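Household Notes
Folding tips I brought home from the robot open day

In July the workshop at Foltine opened its doors for one Monday, and my sister persuaded me to go. I expected to stay for half an hour. I stayed until they started to put the chairs away, and I filled four pages of my notebook, mostly with things about laundry.

The demonstration was of two robot arms that fold clothes. You stand behind a low rope and watch them work on a table, and a young man named Milan Wuyts answers the questions. He told us that the arms had made 1,753 folds since the spring, and that the shirts are always the same few shirts, washed again when they become too soft or too dusty. I have folded far more than that in my life, but I have never had to explain to a machine how I do it. When you watch something so slow and so patient, you begin to see your own bad habits.

So, the tips. I have tried all of them at home for several weeks.

Clear the table first. I used to fold on the bed, next to the pile, and the pile always fell into my work. Now the basket goes to the far corner and the finished stack has its own side. The middle stays for one piece only.

Lay the piece along its length and pull it flat before the first fold. Hold it down with one hand while the other hand pulls the far edge. Most of us pull with both hands at the same time, and then the cloth slides and we must begin again.

Lift an edge only a little. If you raise it high, air comes under the cloth and it lands crooked.

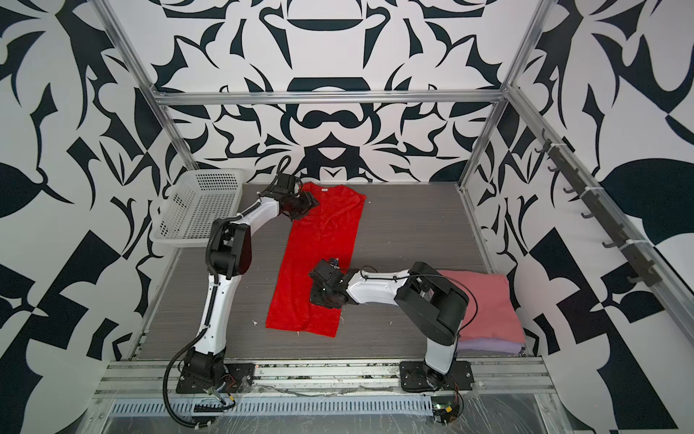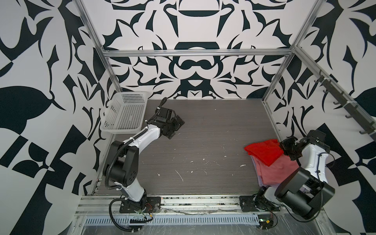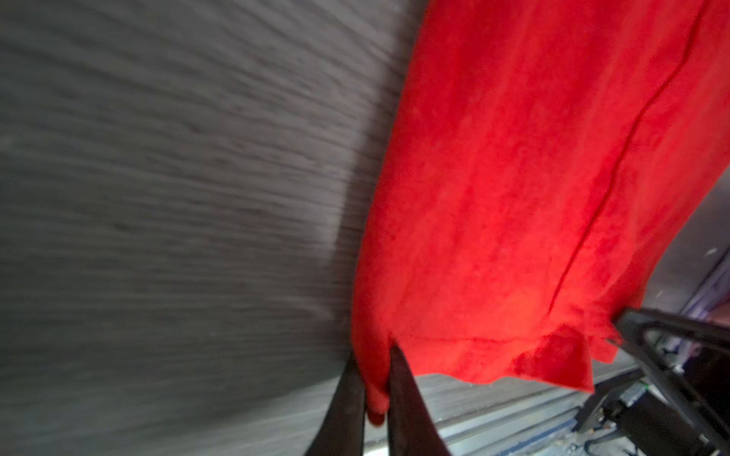 Adoración Cordero wrote to me after I sent these notes to our list, and she does not agree with everything. She says that a flat table is good for shirts and dresses but too hard on the back if it is a normal kitchen table, and that I should put it higher before I recommend it to other people. She folds standing at the ironing board, with the board at the height of her elbows. She also thinks the machine is a poor teacher for towels, because a towel wants a good shake by two corners and a robot on a small table has no room for this. On the shaking I believe she is right. On the ironing board I am less sure, mine is too narrow for a long dress and the sleeves hang down on both sides.

More from my notebook:

Smooth the neck last. Cotton around the neck always makes small waves, and if you fight with them at the start you only move them to another place. Do the long sides first. Then put your palm on the neck part and push gently toward the shoulder.

Take the cloth near a corner when you want to move it. A corner gives you control over two edges. If you take it in the middle, everything hangs and you get new wrinkles.

Stack by size, with the widest piece at the bottom. I asked Milan Wuyts if the robots know this rule, and he laughed and said they put the clothes where they are taught to put them. At my house the stack used to fall each time somebody opened the closet, and now it falls less.

Wipe the table before you begin. Dark cloth collects every white thread. A damp sponge is enough, but let the surface dry completely.

Use a basket with holes. Clothes that are still slightly damp can breathe in it. Mine is an old Nurnholm from my mother, it has lost one handle and I will not replace it.

Do not hurry with the last fold. I noticed that I press the first folds well and throw the last one, so the piece opens again in the drawer.

Somebody at the rope asked the price of such a pair of arms, and the answer was not very clear. Another visitor asked if they can do socks. Not yet, they told us, and I was a little pleased to hear it.

If you want to visit, the workshop opens again in the fall. There is coffee, but bring coins for the machine. The bus stops at the Stovska corner, and from there you walk along the fence to the second gate. The first gate is for deliveries. Children are welcome if they stay behind the rope.

Next month I will write about getting candle wax out of a tablecloth, three readers have asked for it.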